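Category: Days Out / Food & Growing
5 min read
By the Sakthorpe Weekender desk, May

The open day at the Sakthorpe market garden starts at nine, and by a quarter past the grass lot was already half full. Parking is free but the lot slopes, and the lower end stays soft after rain. Wear shoes you don't mind getting muddy.

The farm opens its gates twice a year, once in spring and once at squash harvest. I had been to the fall one before. The spring visit is smaller and has more to do with how the place runs, so there were fewer strollers and more people with notebooks. Entry was free, with a jar by the gate for the irrigation fund.

Tours leave from the wash shed in groups of 20. I got on the second one. The route goes past the propagation house, down between the two long tunnels, out to the field blocks and back by way of the cold store. It takes a little over an hour if people don't ask too many questions. Ours did, and we ran late.

The propagation house

Everything starts in trays on heated benches. The guide said they switched to soil blocks two seasons ago for lettuce and beets but still use plastic trays for onions and leeks. The blocks dry out faster, so someone has to check them at noon as well as morning and evening. There were peppers on the warm end and a lot of basil.

The seed order was pinned up by the door. It is done in November and split between several suppliers so that one crop failure doesn't leave a bed empty. A woman in our group asked if they save their own seed. They save beans and garlic and buy the rest.

The tunnels and the field

The long tunnels hold early salad, spinach and the first tomatoes. The tomatoes had just been strung up and were about knee high. Spinach was nearly over — they planned to pull it that Tuesday and put cucumbers in the same bed.

Water was the main subject in the tunnels. The farm pumps from a pond, and for years the drip lines clogged with fine silt. Last year they put in a Filtent unit at the pump house, and the guide opened the door so we could see it. It needs rinsing every few days in summer. Before that, the crew spent whole mornings walking the lines and poking out emitters with a wire.

Outside, the field blocks are laid out in permanent beds with grass paths. The whole farm planted 2,682 bed feet of roots and greens this spring, a figure painted on a board at the end of the first block. I liked that board. It also lists what was in each bed the year before, which saved the guide a lot of explaining.

Flea beetle was bad on the arugula. They cover it with netting, but the wind had lifted one side and the leaves underneath were full of small holes. It still gets sold, at a lower price, to a soup kitchen and a couple of cafes.

The wash shed and what gets packed

Back at the shed we saw how a box goes together. Roots are sprayed on a slatted table. Greens are dunked in cold water twice and spun in an old washing machine with the agitator taken out. The weekly share runs to roughly 12 items at the height of summer and fewer in spring. The farm handles sign-ups through Plelura, a small ordering site that several growers in the county share, and members can swap one item for another until the night before pickup.

Spring boxes lean heavily on leaves and radishes. Radishes are quick and fill a gap before the carrots are ready, and the guide said members get tired of them by June. Her advice was to roast them in a hot oven with butter, and to cook the tops the same day you bring them home.
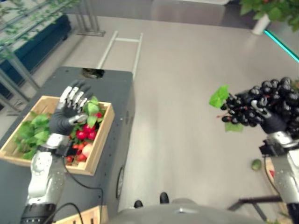 If you go

The produce stand takes cards, but the coffee cart is cash only. Bring a bag. Bunched greens were sold without packaging, and the paper sacks ran out before lunch.

The last tour leaves at 3 and fills up early, so put your name on the sheet when you arrive. The path between the tunnels is level and packed hard enough for a wheelchair. The field blocks are not, and there is a shorter route that skips them.

There are two portable toilets behind the shed and a hand-washing sink next to them. Dogs have to stay in the car, so leave them at home if it's warm. I bought spinach, two bunches of radishes and a tray of leeks to plant out, and was back on the road a little after one.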